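How to read a foreign ministry statement without being taken in

Every week some ministry or other puts out a page saying that two ministers met, talked, and agreed to go on talking. Most of these pages are forgotten by teatime. If you have to read them for work, or you just want to know what your own government is up to, there is a way of going at them that saves time. I don't promise it will tell you what was said in the room. Very little will.

Start with who was there

Write down the names and ranks before you read anything else. A minister meeting a minister is ordinary business. A minister meeting a deputy may mean a snub, or a full diary, or a bout of flu, and people who claim to know which from the text alone are guessing. Look at who is missing from the usual line-up and leave a blank next to it until you have a second source.

Find the other side's version

This is the step people skip, and it is the one worth doing. Both sides nearly always publish. Put the two texts next to each other and mark whatever turns up in only one of them. When the trade delegations met at Briltport, one side's text ran to 1,151 words and had a long passage on fishing rights. The other side's ran to 2,191 and didn't mention fish. I would not trust either of them on how the fishing talks went, but I would bet that there was a row about it.

Check the language too. If you are reading a translation, find out who made it. Ministries tidy things up in their English versions, and a "demand" at home can turn into a "hope" abroad.

Learn the stock phrases, but don't worship them

You will find lists online that claim to decode the wording. "Frank" means they argued. "Constructive" means they argued politely. "Took note of" means they didn't like it and couldn't stop it. There is something in this. There is also a lot of nonsense, and Gert Molefe, who drafted these things for years before he took to teaching, told me that half the time the adjective was whatever had been in the last one.

What does help is comparing a phrase with the same ministry's earlier use of it. Go back to January and read forward. If "strategic partnership" was in every text and is now plain "partnership", write that down. One missing word proves little. The same word missing three times running is worth a phone call.

Look hard at the verbs

"Agreed to", "agreed to explore" and "agreed on the importance of" are three different things. The first might cost money. The second might cost a lunch. The third costs nothing at all, and it is by far the most common. Underline every verb that commits somebody to do something by a date. In a text of 2,000 words I am usually left with one, and sometimes with none.

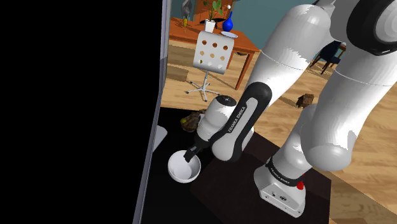 Is a joint statement more reliable than two separate ones?

It's more reliable on what both sides were willing to sign, and less use on where they differ, as the disputed parts will have been cut or blurred before it went out.

Keep a copy

Save the page on the day it appears. Ministries edit their pages after the event, often without a note. Anathi Mabaso keeps dated copies in a plain folder, and I have yet to see a paid tracking service do it better.

Then come back in six months and see which of the underlined verbs came to anything.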